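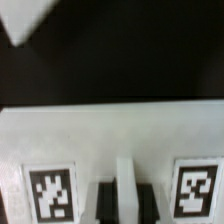

# Who decides what things cost?

When I was seven I thought prices came from the shop. I thought there was a big book under the till, and in it were all the prices of everything in the world, and the shopkeeper just looked them up. I was a bit disappointed when I found out there was no book!

I work for a company in Fliltdale that makes pencil cases, and working out prices is a big part of my job. So let me tell you how I do it.

## First, I add up the bits

Imagine one pencil case. It's got cloth, a zip, some thread and a little tag with the washing instructions on it. We don't make any of those ourselves. We buy the zips from a company called Dương and the cloth from another one over in Dromholm. A company that sells you the bits you need is called a **supplier**, and a good supplier is worth hanging on to, even if their zips cost a tiny bit more than somebody else's.

Say all those bits, for one pencil case, come to 100 pence. (That's a pound, but pence are easier to share out, as you'll see.)

Is that the cost, then? Not quite. Somebody has to sew the thing together, and they need to be paid. The sewing machine needs electricity. The building needs a roof that doesn't leak, and ours leaked all through January, so I know what roofs cost. Bills like the roof have a funny name: **overheads**. They have to be paid if we make a million pencil cases or if we make none at all. 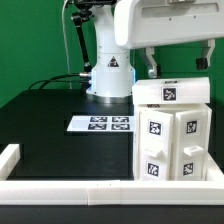
Small costs are the ones that catch people out. When I started I remembered the cloth and the zips and forgot all the fiddly stuff, like tape for the boxes and ink for the printer. Pick any made thing and try to find the smallest part of it that had to be paid for. On the big white column it might be the little black-and-white triangle on the front, the warning label. Somebody had to draw a label like that, and print it, and stick it on straight, and all of that takes time and money. Then there are the black cables looping off to the left, and cable isn't free either. Now try it with your shoes. Did you get as far as the ends of the laces?

Back to the pencil case. For our sums, let's say the sewing, the electricity, the roof and the fiddly stuff add another 18 pence. So now we're at 118 pence, and that's what it really costs us to make one.

## Then I add some more

If we sold it for exactly 118 pence, we'd have nothing left over. We couldn't buy a new sewing machine when the old one wore out, and we couldn't try making a new sort of pencil case with a secret pocket (I really want to do the secret pocket). So we add some extra, and the extra is called **profit**.

How much extra? Well, this is the bit I lie awake thinking about. Add too little and we can't pay for new things. Add too much and people look at the price, say "How much?!" and buy a different one.

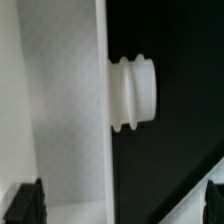 So before I choose, I go and look at what other pencil cases cost. I also ask people what they'd pay, and I've learned to ask carefully. If I say "Would you pay this much?" they usually say yes to be polite. If I say "Which of these two would you spend your own pocket money on?" I get a much better answer.

## And then the shop adds some too

We don't sell to you. We sell to shops, and mostly to one in Sultton that takes big boxes of them before the new school term. The shop has its own roof and its own lights and its own people to pay, so it adds a bit on top of our price. That bit is called a **mark-up**. By the time you see the pencil case, its price has a little slice in it for the zip company, one for the cloth company, one for us and one for the shop.

There's usually tax in there as well, but tax deserves a page of its own.

## Have a go yourself

Pretend you're selling lemonade. Write down everything you'd need for one jug, with what it costs. Lemons, sugar, cups. Don't forget the fiddly stuff! Ask a grown-up to help you find the prices. Then divide the total by the number of cups in the jug, and you've got the cost of one cup.

Now choose your price, and ask a friend if they'd buy one with their own money.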